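Foro Flamenen > Células y manipuladores > Mantenimiento y ajustes
Tema: Célula de vajilla, se le resbalan los platos al sacarlos de canto
Iniciado el miércoles, 13 de septiembre de 2023

garba_eze
Buenas. Llevo el mantenimiento de una célula que recoge platos de una mesa y los mete de canto en una cesta de lavado. Un brazo, pinza paralela de dos dedos y cámara en la muñeca. El integrador (Bundon) nos la dejó funcionando y con un papel que dice que los dedos "no requieren mantenimiento". Yo no me lo creo, y por eso escribo.
El problema: desde hace unos días el plato gira dentro de la pinza cuando el brazo lo pone vertical. No se cae siempre, pero llega torcido a la cesta y choca con la varilla. El contador marca 2231 ciclos desde la última puesta a cero. En Bundon me dicen que suba la fuerza y ya está. ¿Alguien con algo parecido?

mbailly
Sube la fuerza. Si el plato gira es que no aprieta bastante, no hay más misterio. ¿En qué valor lo tienes?

garba_eze
En 622, en las unidades del controlador, que vaya usted a saber qué son porque el manual de Cluten no lo explica. Lo subí a 800 una mañana entera y giraba igual. Además un plato salió con una marca en el borde, así que lo he vuelto a dejar como estaba.

abimbola_b
A ver, antes de tocar parámetros: ¿has limpiado los dedos? Pero limpiarlos de verdad, desmontados, no pasarles el trapo con la pinza puesta. Una punta rugosa que coge polvo deja de ser rugosa. He visto a gente recalibrar tres veces la cámara por una cosa así.

mbailly
Con todo el respeto, Abimbola, tú siempre lo arreglas todo limpiando. Si con 800 gira es que el punto de agarre está mal. Coger un plato por abajo y a un lado es pedirle que haga de péndulo. Que lo coja más centrado.

abimbola_b
Y tú siempre lo arreglas cambiando el programa. ¿El programa ha cambiado desde que funcionaba bien? Porque si no ha cambiado, ya me dirás.

garba_eze
No ha cambiado, o eso dicen ellos. Tengo la copia de la entrega y la comparé con la que está cargada: iguales. La tabla de posiciones también.

G_Goossens
Entro porque tuvimos una célula de la misma casa. No digo que sea lo mismo, pero mira la holgura de los dedos en la guía. En la nuestra los tornillos de uno de los dedos estaban flojos y las puntas no cerraban enfrentadas. Con una chapa plana no se nota. Con el canto de un plato, que es curvo y tiene el labio inclinado, cada punta apoya a una altura y el plato rota. Subir la fuerza lo empeora, en todo caso.
Para comprobarlo no hace falta nada raro:
1. Brazo parado y bloqueado, pinza en manual.
2. Cierra sobre un papel fino, sin plato.
3. Tira del papel por los dos lados. Si sale fácil por uno, las puntas no cierran paralelas.
4. Coge cada dedo con la mano e intenta moverlo. No debería moverse nada.

mbailly
Lo del papel es un truco de taller, no una medida. Una galga, por favor.

G_Goossens
Quien tenga galga que use la galga. Él pregunta qué mirar primero y el papel lo tiene al lado.

tornillo_ugwu
¿Y nadie le va a decir que una pinza paralela para platos es una mala idea desde el principio? Ventosa y listo. En Ugwu las pusimos y santas pascuas.

garba_eze
La ventosa me la ofrecieron y dije que no. Los platos vienen con restos y no todos son lisos por dentro. Vi la demostración con platos recién salidos de la caja, qué casualidad. No la compro.

tornillo_ugwu
Para eso están los filtros.

garba_eze
Que luego limpio yo. No, gracias. Vuelvo al tema.
Hice lo del papel. Sale por el lado derecho casi sin tirar y por el izquierdo se rompe. El dedo derecho se mueve un poco con la mano, poquísimo, pero se mueve. Así que Godelieve 1, Bundon 0, por ahora.

mbailly
Por ahora. Un poco de juego lo tienen todas. Yo sigo con el punto de agarre.

abimbola_b
¿Y limpiarlos?

garba_eze
También, hombre, también. He desmontado los dos dedos. Cepillo de nailon en seco y luego un paño con alcohol, dejando secar bien antes de montar. Salió polvillo claro de entre las facetas, bastante más del que me esperaba. He limpiado las caras de apoyo contra la guía, he apretado en cruz con la dinamométrica al par de la hoja y he repetido el papel: ahora aguanta por los dos lados.
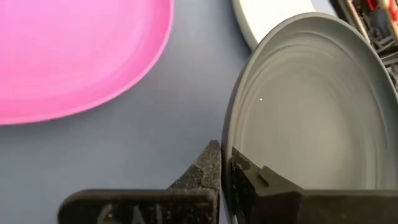

La fuerza sigue en 622 y no he tocado ni una posición del programa, para no mezclar causas. Lo que no pienso hacer es dar esto por resuelto con una mañana de pruebas. Ya me pasó con la bisagra de la puerta de seguridad, que la "arreglé" dos veces. Voy a pintar una raya en la cabeza de los tornillos y a mirarla cada semana, y si se han movido le mando la foto a Bundon con su papelito de "no requieren mantenimiento" debajo.

G_Goossens
Bien la raya. Si se mueve, fijador de roscas de resistencia media, no del fuerte, o el próximo cambio de dedos lo haces con soplete. Y mira el borde de los platos unos días, que una punta que asienta de otra manera puede marcar donde antes no marcaba.

abimbola_b
Fíjate que has limpiado y apretado a la vez, con lo que no sabes cuál de las dos era. Lo digo por lo de no mezclar causas.

garba_eze
Tocado. Tienes razón, tenía que haber probado entre una cosa y otra. Pero no voy a llenar los dedos de polvo para comprobarlo.

mbailly
Yo sí lo haría. Y de paso pide que te enseñen el cálculo del punto de agarre, si es que lo hicieron. Apuesto a que lo puso alguien a ojo el día de la entrega.

garba_eze
Eso no te lo discuto. Lo he pedido por escrito dos veces y la respuesta fue un folleto en PDF de la serie Cluten, con platos impecables en todas las páginas.

tornillo_ugwu
Ventosa.

garba_eze
Que no.

G_Goossens
Una pregunta, Garba, ¿los platos son todos del mismo diámetro? En la nuestra mezclaban dos modelos, y con los de labio más grueso la pinza se quedaba sin llegar a la posición de cerrado y daba agarre fallido aunque lo tuviera bien cogido.

garba_eze
No, hay varios y de distintos colores. Todavía no he separado los fallos por modelo, el registro solo guarda "correcto" o "fallo" y a veces ni eso. Miro si puedo sacar algo de las imágenes de la muñeca y os digo.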